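Taking Apart a Desktop Workstation: Order of Work, Parts Storage and Reassembly
Irndale Technical College, Computer Hardware Practice, Group Project Report
Group members: Nuno Tavares, Syahrul Jugah, Lamduan Phetsri, Rodrigo Vieira
Course instructor: Custódio Guerreiro

1. Background

The college keeps older desktop workstations on a shelf in the hardware room for teaching. They are opened and closed many times a year, and parts go missing or end up in the wrong case. When we started in August, one case on the shelf had a drive caddy that did not belong to it, and another was missing the screw from its expansion card bracket. Mr. Guerreiro asked us to write down a fixed order for taking one of these computers apart and a fixed place for each part while it is out.

Our group was given one workstation to work with for the whole project. It is a desktop case that can be laid on its side, with the motherboard, the drives and the power supply all reachable from the top once the cover is off. We did not choose it for any special reason. It was the next one on the shelf.

The project had two aims. The first was a written order of work that a first-year student could follow without help. The second was to find out whether laying parts in a shaped holder made reassembly faster than laying them on the table.

2. What we did not cover

We did not test the computer's performance, and we did not repair it. We did not open the power supply, which students are not allowed to do in this course. We also did not remove the front panel, because on this case the panel clips are stiff and we were told that replacements are hard to get.

3. Tools and materials

Screwdriver, medium cross head
Screwdriver, small cross head
Wrist strap with clip
Lint-free wipes and cleaning alcohol
Masking tape and a fine marker
Paper log sheet
Parts holder, 3D printed
Small lidded box for screws

The parts holder was printed in the college workshop from a drawing by Lamduan. It has raised posts, pockets and slots. Cards stand upright in the slots and smaller items lie in the pockets. An earlier version had slots that were too tight, and the card had to be pulled out with two hands. She widened them and printed it again. The second version is the one used in all the trials reported here.

We kept our records in Mestix, the inventory program used in the hardware room. Each part got an entry with its position in the case and its position in the holder. Mestix allows 20 characters in the name field, so some of our names are shortened. "Expansion card bracket screw" became "Exp brkt screw", for example. The full names are on the paper sheet.

4. Order of work

We tried several orders before settling on this one. The rule we used was that nothing should be unplugged while another part is in the way of the fingers.

Step 1. Shut down the computer, unplug the power cord and press the power button once with the cord out. Put on the wrist strap.

Step 2. Lay the case on its side and take off the cover. Stand the cover against the wall behind the table. Do not lay it flat, because it takes up the space needed for parts.

Step 3. Take a photo of the cables before touching them. Label each connector with a piece of masking tape if there is any doubt about where it goes.

Step 4. Remove the expansion card. Hold it by the edges and stand it in a slot of the parts holder with the bracket on the outside.

Step 5. Remove the memory. Push the clips at the ends of the slots outward and lift each module straight up. Write the slot number on the log sheet.

Step 6. Unplug and remove the heat sink and fan. Loosen the screws a little at a time, going corner to corner. Wipe off the old thermal paste.

Step 7. Open the processor socket. Press the lever down and out to release it, raise it, lift the frame and take the processor out straight up. Put it in its pocket with the contacts facing up. The socket is the most delicate place in the whole computer, and from here on nobody should reach across it with a tool.

Step 8. Remove the drives. Unplug the data and power cables first, then slide out the caddies. The caddies on this case are blue and sit side by side, and they look the same, so mark them left and right with tape.

Step 9. Remove the power supply. Release the blue latch and lift the unit out. It is the heaviest part and needs both hands.

Step 10. Remove the motherboard only if the exercise calls for it. In most of our trials we stopped at step 9.

In our first draft the drives came out before the processor. Rodrigo pointed out that with the drives removed, their loose cables fall across the board, and they did get in the way of the lever twice. After that we moved the drives later and had no more trouble with it.

The color of the parts helped more than we expected. Things that are meant to be pressed or pulled by hand on this case are mostly blue, so a student who is not sure what to do next can look for blue. There is one exception to watch for. There are also blue slots and connectors on the board, and those are not handles. Syahrul pulled on one in the first week. It was not damaged, but we added a warning to the sheet.

5. Trials

Each group member did the whole procedure from step 1 to step 9 and then put everything back. We did it first with the parts laid on the table in any arrangement the person liked, and then with the parts holder. The time was taken with a phone by another group member. Reassembly time was counted from the moment the last part was out until the cover was closed and the computer had started.

The total working time for all the trials together was 213 minutes. Taking apart took close to the same time with and without the holder. Putting back together was faster with the holder for three of the four members. The exception was Nuno, who was slower with the holder. He had forgotten to reconnect the fan, the computer gave a warning at startup, and he had to open the case again. We kept his time in the results because this kind of mistake is part of the work.

We noticed these errors during the trials:

Caddies swapped left and right (without holder)
Memory module not pushed down fully on one end (with holder)
Fan cable left unplugged (with holder)
Bracket screw left over at the end (without holder)
Cable trapped under the drive cage (without holder)

The holder did not prevent mistakes with cables, since cables stay in the case. It did help with loose parts. Lamduan suggested adding a checklist for the connectors, and this is now on the back of the sheet.

6. Cleaning

While the parts were out we cleaned the inside of the case. Most of the dust was on the heat sink fins and on the grilles. We used a soft brush and a hand blower. Wipes should not be used on the board itself, as threads can catch on the small parts. The old thermal paste came off with alcohol after some waiting. For the new paste we used a tube from the hardware room with the name Billisex on it. A small amount in the center is enough, and the excess we had on the first try came out at the sides and had to be cleaned off again.

7. Trying the sheet with other students

We gave the order of work to 3 first-year students who had not seen this case before. They worked one after another, and we were allowed to answer questions but not to point. All of them finished. Two asked about the lever in step 7, which in the first version of the sheet only said "open the lever." The lever has to be pressed down and moved sideways before it comes up. The wording was changed to what is shown in section 4.

One student asked what to do if a part has no place in the holder. We had no answer to that at the time. The sheet now says to use the lidded box and to write the part on the log.

8. Photos from the work

The expansion card had been taken out and stood in the holder, and the processor socket was empty. The power supply and the drive caddies were still in the case.

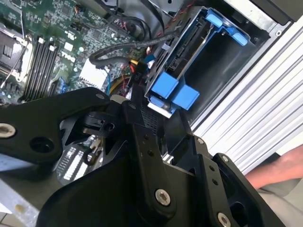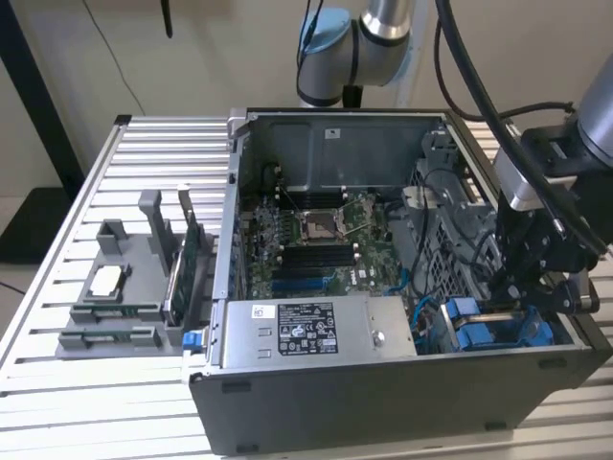 Figures 1 and 2. Inside the opened workstation: motherboard with processor socket and memory slots.

9. Remaining work

The holder fits only this type of case. Rodrigo has started measuring the parts of the smaller desktops on the lower shelf, called Ki in the room list, and a second holder could be made with the same posts and narrower slots. The caddy pockets would have to be moved.

The log sheet is stored in Mestix under the group's name, and a printed copy is kept in the drawer under the shelf. The tape labels have been left on the cables. Mr. Guerreiro has asked that the next group replace them with printed ones, as the marker is starting to rub off.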